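Speaker notes – Bottle recycling at the workbench
Staff briefing, Nirnham building, May
Speaker: Mwende Kimaro

Slide 1. Welcome staff and confirm that everyone has the handout. State the purpose of the briefing: to review how beverage bottles are sorted at the worktables before collection. The briefing covers plastic bottles only. Questions on glass and cans go to the Drelimus help desk.

Slide 2. The rule for table bins has not changed. One bin per table, bottles only, no paper and no food. Bottles go in empty. Caps may stay on, as the collection contractor accepts both plastics together.
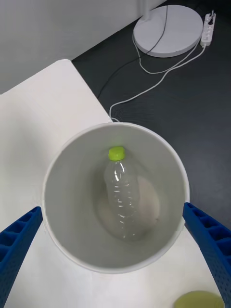
Slide 2: Clear bottle with green cap in a white table bin.

Point out that the cap has been left on, as the rule allows. Remind staff that a bin should be emptied before it is full – the collection point on level 2 is open until 6 p.m.

Slide 3. Turn to bottles that are still in use. Staff may keep water on the table during a shift. It should stand well back from the working area and away from cabling. Pause here for comments from the floor.
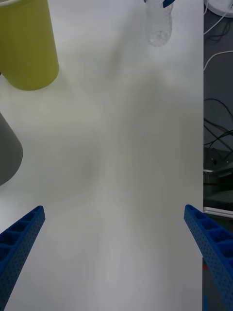

Nirnham Facilities and Waste Services

The bottle on this slide stands on the tabletop, with cables beyond the table's right side. Ask the audience where they would prefer to keep drinks at their own stations. Note the answers for the follow-up memo.

Slide 4. Report the results of the last collection period. The building returned 500 bottles, of which 74 were set aside by the contractor for containing liquid. Thank the teams on the Ulix corridor for their cooperation. The target for the next period will be sent to supervisors in writing.

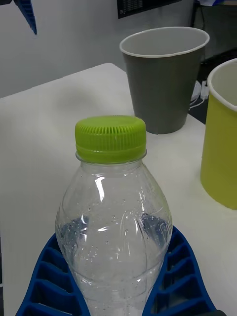
Slide 5. Liquid left in bottles is the main cause of set-asides, and staff are asked to drain each bottle fully at the sink. Hold the bottle upside down until it stops running, then replace the cap. Small droplets clinging to the inside, as on this slide, are acceptable to the contractor. Standing liquid is not.

Slide 6. Questions.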